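Chores and Small Shops: Are the Machines Ready?
Final project report, second version

1. Where the question came from

Our group started in October with a broad question: which everyday jobs at home or on a shop floor could be handed to a robot now, without rebuilding the room for it? Two members work part time at Flerkemix, a store that sells kitchen goods and garden supplies, and most of the examples came from there. Putting stock back on a shelf takes a new employee one shift to learn. We wanted to know why it is still done by hand.

2. What we compared

We made a list of 10 chores and sorted them by what the hands have to do. Wiping a counter and pushing a cart went at the easy end. Folding a fitted sheet went at the hard end and stayed there. In the middle was a group we called "pick up and put away": groceries into a bag, toys into a bin, returned goods into a basket. It looks simple on paper, and we expected it to come out as solved.

Peter Machala, who supervised the project, told us to choose one chore from the middle group and look at it closely. We chose putting fragile things into an open container. The work was done in simulation, with a two-armed robot, decorated eggs and a wicker basket on a lawn. An egg is a fair stand-in for a light bulb or a wine glass -- it is curved and it gives the fingers very little flat surface to hold.

3. Why the middle group is hard

Picking up is the smaller half of the problem. The gripper has to close far enough to hold and then stop. Once the item is held, the fingers hide part of it from view, and the program has to work with an incomplete outline.

Putting down is worse. A basket has a rim and often a handle, and the arm has to come in past both. Each item that goes in also changes the space left for the next one. A person feels the first contact and slows down. In simulation, contact is worked out from the model, so a result there says little about how a real shell or a real woven side would behave. We treat our results as a guide to the order of difficulty and nothing more.

Egg and basket task, simulated:

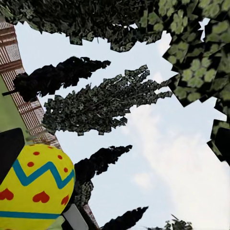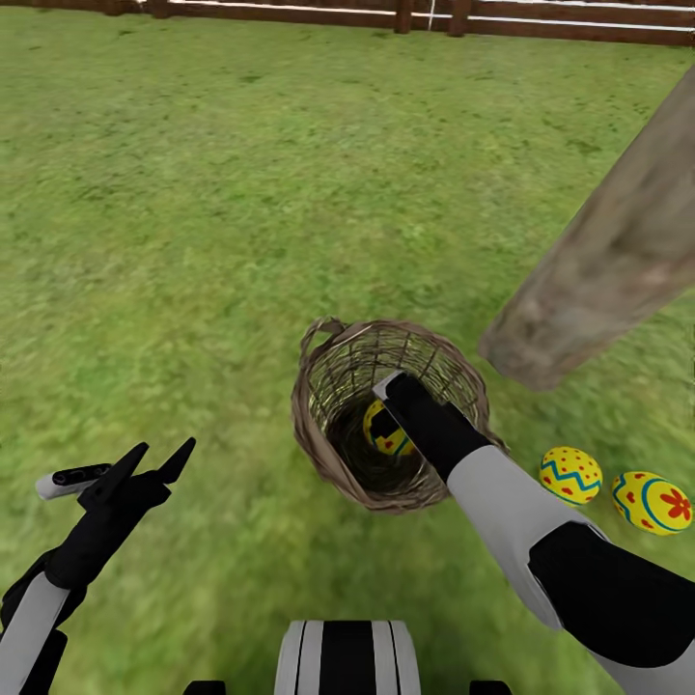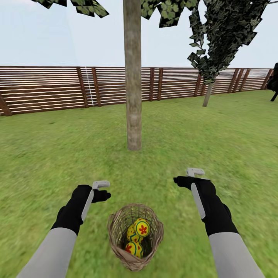 4. What this means for a store

The manager at Flerkemix asked whether a machine could take over the returns counter. Our answer was no for mixed goods and maybe for boxed ones. Boxes have flat sides and known sizes, and a fixed arm over a conveyor can handle them. Mixed returns come in any shape, and someone also has to decide whether the item is damaged. We did not study that second part.

For homes we are more doubtful. A store can keep its baskets in one place. A kitchen table at dinner time is different every day, and a helper that needs supervision saves very little work.

5. Limits and next steps

We looked closely at one chore out of 10, and we did not test on a physical arm. We did not compare costs either -- the prices we found covered very different equipment and could not be put side by side. A follow-up group should repeat the task with real objects, starting with boxed goods, and should write down every time a person has to step in. That record would be more useful to a store owner than a success rate alone.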